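Print this page | E-mail this page

Workshop notebook, block sorting
8 February 2024

In late, bus. Kettle on, then straight to the counter. Picking up from the end of the last entry, the one where Gualtiero ran out of tubs.

Job is the Vinunska donation. 2,747 pieces on the slip that came with it, all mixed, and the whole lot has to go out again as colour sets for the Palumbo play room. They want sets by March. Sets need 300 of each main colour before we can start bagging, so colour first and size after. Tried size first on the Inia lot and it was slow, kept going back over the same stuff.

Bins now: yellow one left, teal middle, white right. White is the biggest so red goes in there, red being most of what we've got. Blue in the teal. Green to go in the yellow. Gualtiero wanted yellow bricks in the yellow bin, which I see the point of, but there are hardly any yellows in this lot and I'm not giving them a whole bin. They can have the ice cream tub.

Small handfuls only on the counter. If you tip out a lot it ends up behind the taps.
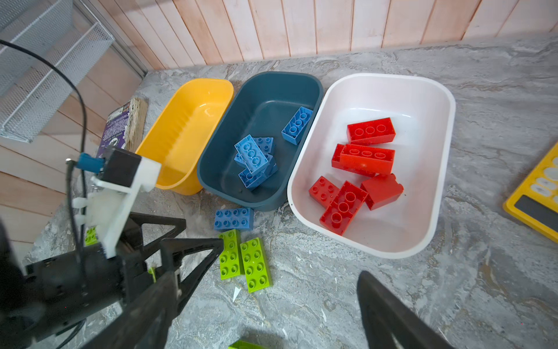
Greens keep getting left till last, by me as much as anyone. Lime on that marble pattern is easy enough to see so no excuse. Do them as they come up please. Also one rule I keep forgetting to write down, anything broken or chipped stays out of the bins altogether. Bits and slivers go in the jam jar, we look at the jar when it's full and not before.

Two-by-twos and two-by-fours can share a bin for now. Split them at bagging. I did think about a divider in the white bin but it'd only slide about.

Stuck pairs: don't use teeth (G.). Orange lever tool is in the drawer with the tape. If it won't shift put the pair in the saucer and carry on.

Washing. Sodis tablets are finished, need more before the next batch. Last time we did 161 in a net bag in the sink, warm water, half an hour, then out on towels studs up. Wrong way round, the hollow side holds the water and the towel never gets at it. Studs DOWN leaves a puddle in the tubes as well, so now I'm not sure either way is right. Shaking them in a pillowcase seemed to help. Try the salad spinner if someone brings one in.

Rang Palumbo re labels. They want a picture of the brick on the bag as well as the colour name, some of the children don't read yet. Fine, but that is another afternon. Gualtiero Bellini to do the drawings, he offered.

Total on the shelf sheet is 3,571 with the Inia leftovers added in. Don't mix those with Vinunska until they have been washed, the crate was sticky.

To do
- Sodis tablets
- second net bag, first one has a hole
- find lid for the yelow bin
- ask Palumbo if odd colours are wanted or not
- wipe counter before lunch, food goes there too

Stopping for tea. More greens after.

Contact | Copyright 2024 | Back to top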